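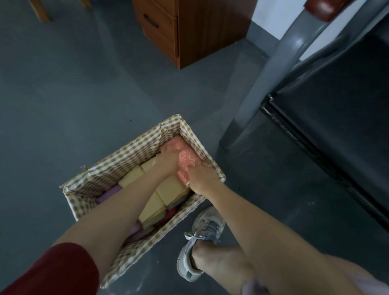
Baskets for Towels and Soft Things: How to Fill Them and Keep Them in Order

Print this page | E-mail this page

A basket is the cheapest furniture in the house, and most people use it badly. They put it on the floor, they throw things in until it is full, and after one week they must empty everything to find one small towel. I have kept house for a long time and I also did the linen for the Novham guest rooms, where we had 48 hand towels in use and only one narrow closet. What I write on this page I learned mostly there.

Choosing the basket

Take a rectangular one if you can. Round baskets look nice beside a sofa, but folded towels have straight sides, and in a round basket there is always some lost place at the wall. Before you buy, fold one of your towels the way you like it and bring it to the store. It is a little embarrassing but it saves a second trip.

A cloth lining is good for towels, as wicker can pull the loops of the terry. Look how the lining is fastened. If it is tied with string or tape you can open the knots, wash the lining at a low temperature and tie it again when it is fully dry. If it is glued, leave that basket for potatoes. The soft walls of a fabric basket fall inward when it is half empty, and then it helps to put the larger pieces along the sides first and the small ones in the middle.

The same is true for foam blocks and other soft toys with corners. Lay the big ones flat on the bottom, put the thin ones on their edge against the wall, and press the last one in with both hands. Foam forgives a lot. You can push it in tighter than you think, but do not leave it pressed for the whole winter, it keeps the dents. Foam which was washed should stand in the air for two days before it goes in any basket with a lining.

Folding

Fold every towel of one size in the same way. It does not matter so much which way. I do it long side to long side, then in half, then in thirds. My sister-in-law rolls hers, and her closet is also in order.

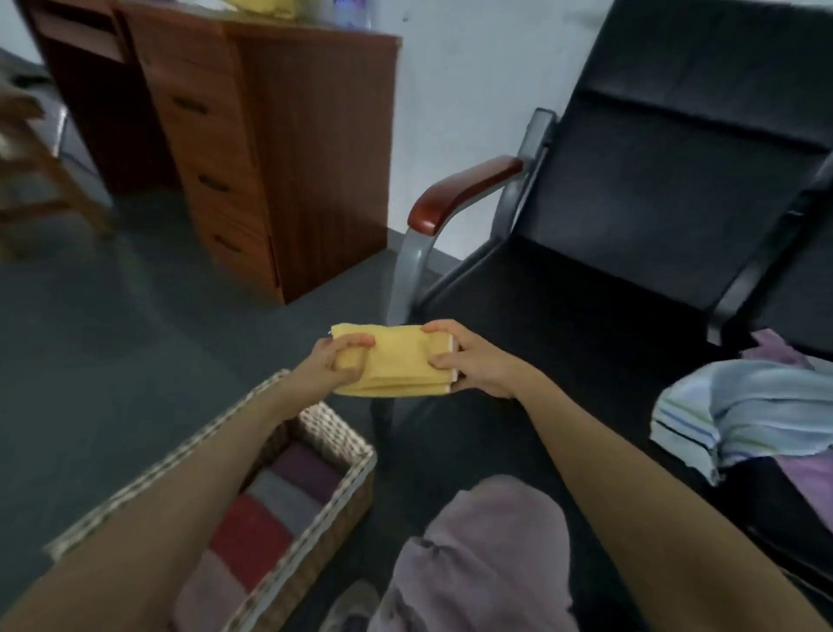 The row is better than the pile, and I would say this to anybody who has children in the house. From a pile, everybody pulls the towel at the bottom, and the whole thing goes over. In a row, each towel stands beside the next with its fold up, and you take one and the others stay. Let the colors work for you too: with plum, gray, red and pale pink side by side in the basket, and a yellow one folded to the same compact shape, you see at once which is which. In our family each person has a color, and I stopped sewing names on the corners.

A few small things about the row:

Put the closed fold up and the open edges down.

Fill the row until the towels hold each other, then stop. If you must push with your fist, it is one towel too many, and they will come out creased.

Clean towels go in at the back. Take from the front. In this way all of them are used equally and you do not have one thin towel and five new ones.

If you have a half row, lay one towel flat at the end as a stopper.

Sit down when you fold. A low chair and the basket next to your foot is the best arrangement for the back. For a big wash I need a second chair also, for the towels which are still waiting.

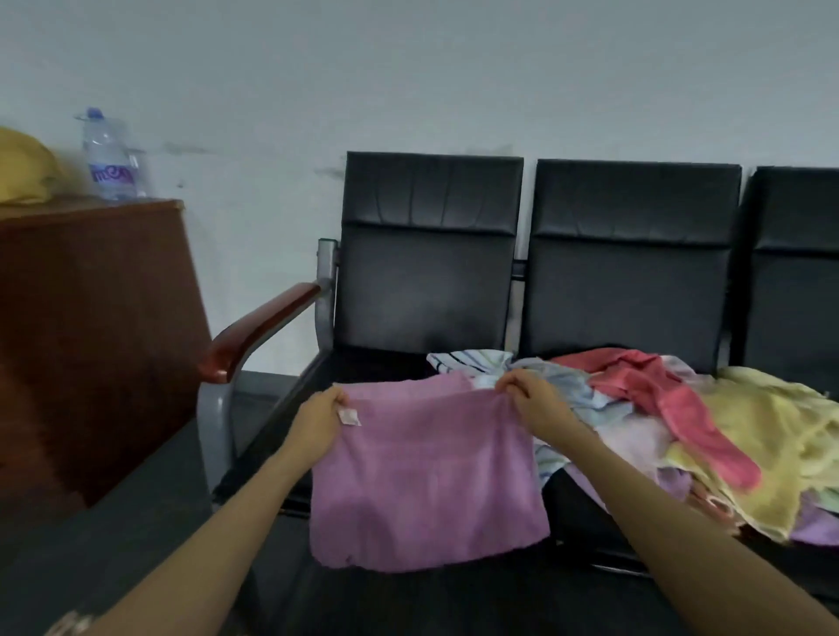
Last updated: Jul 27, 2022

Looking over the towels before you fold

Hold each towel up by two corners, in good light, before it is folded. It takes a moment. You look for three things: a spot, a hem which is opening, and a loose thread. A towel with a little wear on the lower edge can stay in use for a long time if you cut the threads with scissors. Never pull them. A dark speck can be lint or it can be a stain, so brush it first with a dry hand. If it stays, the towel goes back to the wash with some soap rubbed on the place, and you do not fold it "for now."

Find the care label and always take the towel with the label at the same corner. It sounds too strict, I know, but then all the towels are folded from the same side and the labels are hidden inside.

When you have a mixed heap on the chairs, sort by size before you sort by color. Striped towels and the ones with a border I fold last, with the pattern to the outside.

About softener: I use it seldom. It makes the terry pleasant for the hand but the towel drinks less water. Half a cup of white vinegar in the rinse is enough, and the smell is gone when the towel is dry.

Old towels

In June I go through everything and take out the ones that are too thin. They are cut in four and go to a basket under the sink, for the floor and the bicycle. Write "RAGS" on that basket in large letters, or a guest will dry his face with one.

Print this page | E-mail this page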